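The Bedside Table Test
Can a robot do a hotel room yet? Start with something smaller than the room.

Every few months somebody announces that housekeeping is solved. There is a video, usually sped up, in which a machine folds a towel or puts a cup in a sink. The music is cheerful. The towel is always the same towel.

I have watched a lot of these and I've stopped paying attention to what the arm does. I watch the edges. Who put the cup there? What happened to the cup that fell over? When the clip jumps from an open door to a closed one, how much time went by?

So when Brelleck, which makes software for robot arms, said its system could handle "70 percent of routine guest-room tasks," I asked for the list. It took a while to arrive. Wiping a desk was one task. Wiping the same desk from the other side was a second task. Making the bed wasn't anywhere on it, and neither was the bathroom. What the list did have, in great quantity, was the bedside table. Straighten the phone. Replace the tissues. Open the drawer, close the drawer.

Fine. Let's talk about the bedside table. It's a fair place to start, with hard things and soft things sharing a small round top, and a bed crowding in from one side.
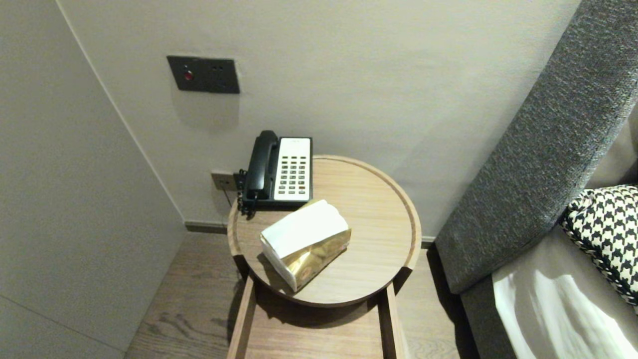

Darlene Vachon read an early draft of this piece and objected to the whole premise. She said she had cleaned rooms for years and never once thought of the nightstand as a job. You did it with your left hand while your right hand was pulling the sheet, she said, and if a machine needs to stop and think about a box of tissues, she would like to know who is doing the bed.

I put that to Brelleck. Their answer was that the nightstand is a "building block." Every skill it takes, they said, carries over to the rest of the room.

Maybe. I've heard the building block argument about warehouse picking, and about dishwashers before that, and the blocks have been slow to stack up. Picking up a rigid box with two fingers teaches you a good deal about picking up rigid boxes. A pillow is another matter. So is a phone cord, which goes wherever it wants once you nudge the phone.

The drawer deserves more respect than I gave it at first. A person pulls one open without looking. We feel the slide start to move and ease off before it hits the stop. An arm with no good sense of touch has to know where the front is, which way it travels and how far, and it has to do all of this in whatever space the bed leaves over. Curved fronts make it worse. Jatberg, a contract furniture maker, told me its designers like round cabinets in small rooms because guests bang their knees less. They had never been asked how a robot would feel about it.

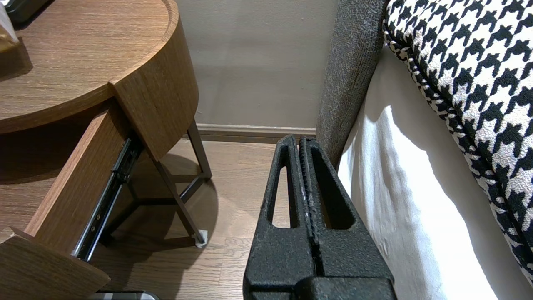

Page last changed: June, 2:13 p.m.

There is also the gap. Between a nightstand and a mattress there's usually room for a shin. Housekeepers turn sideways and lean. Machines that roll on a base can't do much leaning, so the arm has to reach in from wherever the base can park, and the reach eats up the clearance. Ask any vendor for footage of the far side of the bed, the side by the wall. I've asked four vendors. I have yet to see any.

Grotska, a consulting outfit that advises hotel owners on equipment, did the dull work of timing things. In its trial notes, which I was allowed to read but not copy, the best system took 13 minutes to reset one nightstand, including two stops for a human to move something back. The person who stepped in to help reset the next one herself while she waited. Her time wasn't recorded. I suspect it would have been embarrassing to somebody.
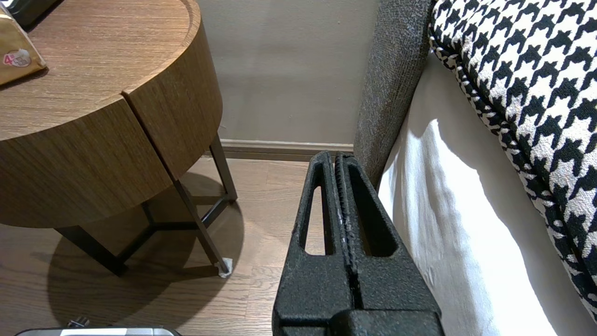
Owners don't have to care about elegance, of course. They care about the night shift. If a slow machine could work unwatched from midnight to six, slow would be all right, and I'll grant that this is the strongest case anyone made to me. A dishwasher is slow too.

But unwatched is the part that's missing. Grotska's notes cover 1311 attempts at single actions, things like grasping a packet or closing a drawer, and a person was standing by for every one. Take that person away and you no longer have a slow housekeeper. You have a machine in a room with a tissue stuck to one finger and no idea what to do next.

Paper is a terrible material for this. It's thin and it bends, and it looks different every time it lands. Foil packaging is nearly as bad, with all those bright reflections shifting as the arm moves. Hotels are full of both.

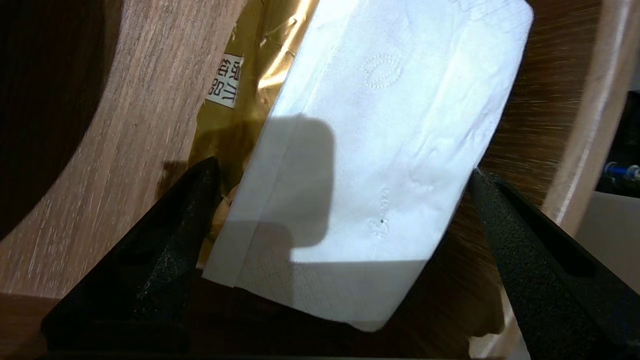
Kazlauskienė, who ran the Grotska trial, was more patient with all this than I am. She thinks the hands will be good enough before the judgment is. A machine might pinch a folded tissue perfectly well, she told me, and still not know if it's trash or if the guest left it there for a reason. Housekeepers make that call dozens of times a day. An earring in a napkin is a bad morning for everyone.

I asked her what she would buy today if she owned a hotel. A better cart, she said, with wheels that don't squeak.

Brelleck tells me a revised task list is on the way. I've asked them to put the bed on it.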